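Reinaldo Toledo
@reinaldotoledo
3 abr. 2023

Abro hilo sobre cómo ordeno mis botones, cuentas y tornillos pequeños. El español no es mi primera lengua, así que pido paciencia con mis frases. 🧵

Todo empezó con una caja de galletas. Dentro había botones de camisa, cuentas de vidrio, arandelas y muchas cosas que no sé nombrar en ningún idioma. Para encontrar un botón blanco de dos agujeros yo necesitaba toda la tarde.

Primero probé con sobres de papel. Escribía el contenido con lápiz y los ponía de pie en un cajón. Funcionó dos semanas. Después los sobres se rompieron por abajo y el cajón se convirtió en otra caja de galletas.

Luego compré frascos de vidrio. Son bonitos, pero para mirar lo que hay en el fondo es necesario vaciarlos. Los he guardado para las especias y estoy contento con ellos en la cocina.

Una vecina de Stultolville me recomendó las bandejas con compartimentos. Ella separa así las semillas del huerto. Yo pensaba que eran solamente para joyeros.

Lo que he aprendido sobre las bandejas: conviene que las celdas sean cuadradas y todas iguales. Las bandejas con celdas de tamaños diferentes parecen más prácticas en la tienda, pero en casa siempre me falta la celda grande y me sobran las pequeñas.

También conviene el color claro. Tuve una bandeja negra de la marca Anby y los botones oscuros desaparecían en ella. La regalé en mayo del año pasado.

Mi método para clasificar: primero por material, después por tamaño, y el color al final. Antes lo hacía al revés y mezclaba el plástico con el nácar. No lo recomiendo a ninguna persona.

Las cosas que no tienen pareja van en una misma celda, en la esquina. Cuando esta celda se llena, miro una por una y decido. Casi siempre decido guardarlas, lo reconozco.

Antes de llenar una bandeja le paso un paño. El polvo se queda en las esquinas de las celdas y después se pega a las cuentas. Si el paño no entra bien, uso un pincel seco.

Prefiero trabajar en una mesa de madera clara y con pocas cosas encima. Si cae una cuenta sobre la moqueta, la busco con una linterna puesta en el suelo, de lado. La sombra de la cuenta se ve antes que la cuenta.
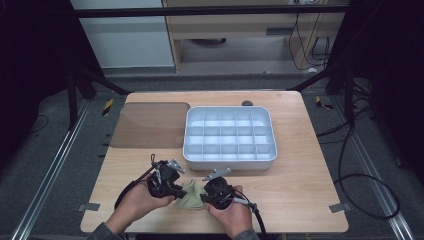 La bandeja de celdas con la lámina acrílica marrón a su izquierda. Las celdas, todavía vacías.

Me gusta el acrílico ahumado porque deja ver un poco la madera. Para limpiarlo, agua tibia, una gota de jabón y un paño muy suave. El alcohol no lo uso: una vez estropeé con él otra lámina y quedó como con niebla.

Me preguntan por las etiquetas. No pongo una en cada celda. Hago un plano de la bandeja en una hoja, con las mismas filas, y lo guardo en el cajón. Si cambio algo de lugar, borro y escribo de nuevo.

Para los tornillos sigo con los cajoncitos Skomar, que aguantan más peso. Las bandejas las dejo para las cosas ligeras.

Mañana empiezo con el nácar. Si alguien sabe cómo se llama en español el botón que tiene el agujero por detrás y no por delante, por favor que me lo escriba.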